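Ticket: Card tabletop pack, gripper closes but card slips during lift
Product: Zomitska Tabletop Scene Pack (cards and tokens)
Opened by: Drita Spahić, Pridarholm
Assigned to: Spyros Halilović, Zomitska support
Status: Waiting on customer

Drita Spahić wrote:

We licensed the card pack in July and are running it in simulation only. Pick and hold is fine on most runs. On the rest, the card starts to slide down between the finger pads once the arm lifts. Default mat, default arm, nothing changed in the layout. Renders attached, room view and wrist view.
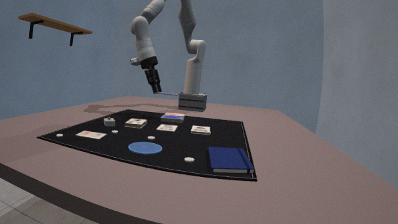
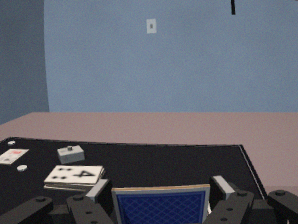

I ran 1000 episodes overnight with the stock settings and got the slip in enough of them that we can't use the batch. The log has no errors. Contact is reported on both pads up to the moment the card goes. I tried a higher grip force and it got worse – the card jitters and then shoots out sideways.

Spyros Halilović wrote:

Thanks, the renders help. Please put the grip force back to default before you try anything else. High force on a body this thin makes the solver push the pads apart, and you get the sideways kick you saw.

Can you send me:
pack version
physics substeps per frame
the seed of one episode that slips and one that doesn't

Drita Spahić wrote:

Pack version is whatever the installer gave us, the about panel only says "Flakberg release". Substeps 5. Seed 1857 slips every time. Seed 3000 never does.

Spyros Halilović wrote:

Reproduced on 1857. Flakberg shipped with the wrong friction entry for single cards. The stacks have their own material and are not affected, and neither are the tokens. A single card falls back to the tabletop material, which is too slick for the pads. Seed 3000 gets away with it because the pads land lower on the card.

Workaround until the patch:
1. Close the scene.
2. Open the materials file in the pack folder and find the single card entry.
3. Point it at the material used by the stacks.
4. Delete the scene cache. If you skip this the old value is loaded again.
5. Restart and run 1857.

Leave substeps alone for now.

Drita Spahić wrote:

Did that. First try made no difference, but I had missed the cache. After clearing it 1857 holds through the whole lift. Force is at default.

One more thing – Radulović on our side wants to know if the overnight batch can be kept, or if we have to run all of it again.

Spyros Halilović wrote:

Run it again. Even the good episodes were made with the wrong friction, so they won't match anything you record after the change. I've asked for the pack license hours to be credited. Please post the slip count from the new batch when it finishes and I'll attach it to the patch request.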